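July

Finished moving my old retirement account over from Corrigan. It took 16 days and two phone calls, the second one mostly hold music. The balance was a little more than 4000, left from my time at the Darnville plant, and I had ignored it for years.

Skoltis has the plan at my current job, so everything sits in one place now. I raised my contribution by 2 percent while I was logged in. That comes to $312 less in my pay over the rest of the year – I can live with it.

Read some of the coverage of the tax bill over lunch. One story says the limits stay put, another says they may come down for people who save before tax. I am not changing anything until there is a vote.

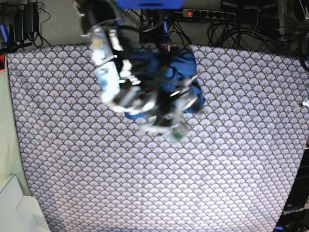
Photo: Martim Lobo

Drove to Bretley after work to drop off the beneficiary form, which still has to be on paper. The office closes at 4:30 and I got there at 4:20. The clerk stamped it and gave me a copy. Need to file that with the tax folder and call my sister about hers.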